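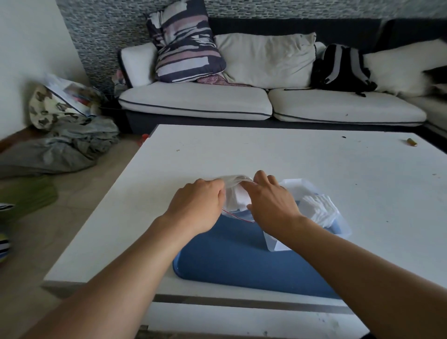
Opening up a bag over the tray, with the box standing by.

I used to keep our folded whites in whatever bag they came home in, and then spend half my life fishing around in the bottom of it. Now I do all of this at the coffee table with a tray and a lidded see-through box, and it's so much nicer!

What you need: a plastic box with a lid, a tray with a raised rim, and a clear stretch of table. Mine is a Kusuma box, bought on sale at Jovgate, but any one will do as long as you can see through it.

Step 1. Put the tray down first and do everything over it. The rim stops things sliding off (my table is white and shows every little mark, so I give it a quick wipe too).

Step 2. Open the bag wide. Use both hands and pull the edges apart so you can reach in without crumpling what's inside. If it's a drawstring bag, loosen the string all the way.

Step 3. Take out a small handful at a time and square it up on the tray. Folded edges all facing the same way, please -- it really does make them easier to grab later. 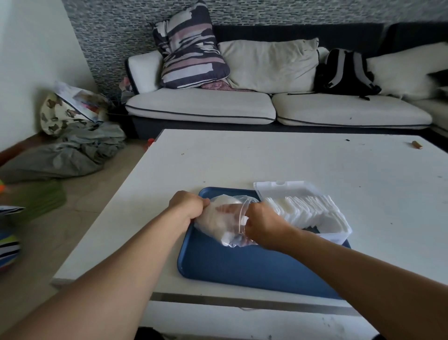
Step 4. Stand the pieces on edge in the box, like files in a drawer. Start at one end and work along. You want them snug, but you should still be able to pull one out without three more coming with it.

Step 5. Anything that won't fit stays in the bag. Squeeze the air out gently, fold the top over and tuck it away somewhere dry. I keep ours on the closet shelf, and when the box gets down to the last 2 I bring the bag back out and start over.

The whole thing takes me less time than making coffee, and I usually do it while the coffee's brewing.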